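Cable dressing on bin picking cells -- what is your written rule?

Started by morelstead_cells, Friday

We are rewriting the good practice sheet for our bin picking cells and I would like to hear what other shops put in theirs. The old sheet was written by Seema Goel before she moved to the Begay site, and it has one line on cables: "Secure all cables to the arm." Every tech reads that differently.

My draft says:

Ties at every link, no more than 400 mm apart.
Leave a service loop at each joint that moves more than a quarter turn.
Trim tie tails flush.
Run the full wrist range by hand at slow speed before the first automatic cycle.
Recheck ties every 6 weeks.
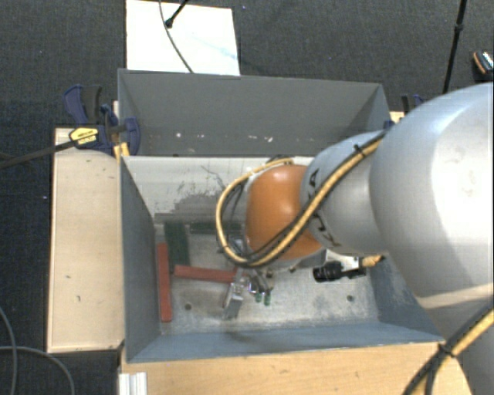 The loop at the wrist is where I get the most argument. If it is too short it pulls at the connector when the last joint turns. If it is too long it can drop below the rim and drag on the wall when the arm goes for parts in the corners. I would like a number in the sheet, but I am not sure one number works for every arm.

g_naseri
Reply 1

I would not put a number on the loop. We tried that at Patier and people measured the loop in the home position, which says nothing about the corner picks. Our rule is a test: drive to all four corners at the lowest pick height, turn the wrist to both limits at each one, and the cable may not touch the bin or go tight. The tech signs for each corner.

I agree on the tails. A cut tail should be flush, though, and cut with flush cutters. Side cutters leave an edge that opens up your forearm.

rafferty_i
Reply 2

I disagree on plastic ties. Hook and loop straps with a backing pad are all we allow on the arm. Techs overtighten ties and the jacket gets a dent right where it flexes. We replaced 7 cables in one year on one line and all of them failed next to a tie.

morelstead_cells
Reply 3

Were those tied right at the joint or mid-link? We see damage at the joint but hardly ever mid-link. Straps worked loose on us after a few months, which is why Seema went back to ties.

rafferty_i
Reply 4

Most were close to the joint, I will give you that. Maybe ties mid-link and straps near joints is a fair rule. I still don't want ties near the wrist.

hutchins_s
Reply 5

You are missing the bin itself. If it can shift, your corner test is only good for that day. We clamp at two corners as a minimum and mark the position on the bench so anyone can see if it moved. If a clamp body stands above the rim, it goes into the collision model. Burby had a gripper hit a clamp handle because the model only had the bin in it.

g_naseri
Reply 6

Yes to the clamps in the model. We also redo the corner test any time the bin is swapped, even for the same part number.

gwen_holloway
Reply 7

On the recheck: weeks is the wrong unit if your cells don't all run the same hours. Ours is by run time, around 518 hours, which came from our own failure log. I would not copy it. Start short and stretch it when you have data.

morelstead_cells
Reply 8

Thanks, all. Draft two drops the loop length and uses Golnar's corner test, adds two clamps and a position mark, and puts clamps in the collision model. Rechecks go to run hours. Ties or straps I am leaving open until I talk to second shift -- they do most of the cable swaps. I will post the sheet when it is signed off.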